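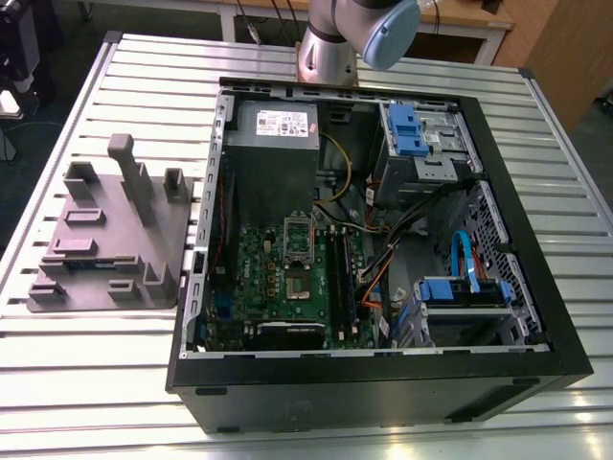 Plirnelen, jeudi 3 juillet

Pâte thermique Hulano 4, seringue de 2 g

Enfin de retour au catalogue ! La Hulano 4 s'étale sans effort, même sur un grand processeur, et elle reste bien souple — un vrai plaisir quand on remonte une vieille tour. Spatule et deux lingettes fournies. Nous l'aimons beaucoup à l'atelier, surtout avec les ventirads Durell.

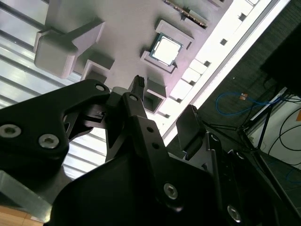 Un processeur sur son support blanc

Réf. 989, non conductrice. À conserver bouchée, à température ambiante. Existe aussi en lot de 4.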